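Ticket 2818 – Enero: trained policy stalls at the open door
Status: open
Reported by: Athina Antoniadis
Working on it: Uwe Stüber, Henrik Pfeiffer

Report

The Wiegand team says the policy learned "door handling" from our 1000 simulated episodes. I don't buy it. On fresh resets the arms freeze as soon as the door is partly open. Before anyone asks for more data, I'd like someone to look at the data we have.

Step 1: Replay the stored episodes

Replayed 14 from the February batch, top camera only. Plant, canister and toaster load where the layout file puts them. Door is open in the stills I pulled. The success flag is set on all 14, and I have my doubts about that too, given that the flag comes from the door angle and nothing else.
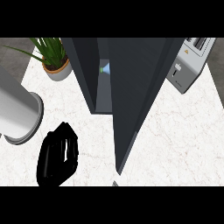 Step 2: Check the object list

Henrik's theory is that the bottle fails to spawn in part of the batch. Possible. It would explain a policy that opens a door and then has no idea what the door was for. Reloaded a different episode with the same counter layout and stepped through it by hand. Bottle is in the object list, and it renders: on its side, green cap toward the upper left.
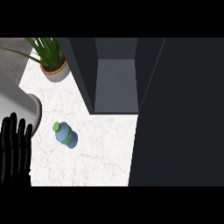 So a blanket spawn failure is out. A failure in some episodes is still possible, and the success flag won't catch it. Uwe is writing a check that compares the object list with the task text for every episode. He expects it to find nothing. We'll see.

Step 3: Retrain on a filtered set

Suggested by Nornanon support, who suggest it for everything. Ran it 2 times with different seeds. Same stall, same point. I'm not calling that evidence of much, as the filter uses the flag I already distrust.

Comment, Henrik Pfeiffer, 4:40 pm
Could the door panel be blocking the top view at the moment the arm should move? Something dark takes up a lot of the picture in both stills.

Comment, Athina Antoniadis
Could be. Then adding another thousand episodes from the same camera gets us nowhere. Please test with the wrist views on before Wiegand orders more.

Next: Uwe's check, then wrist views. Ticket stays open until both are posted here.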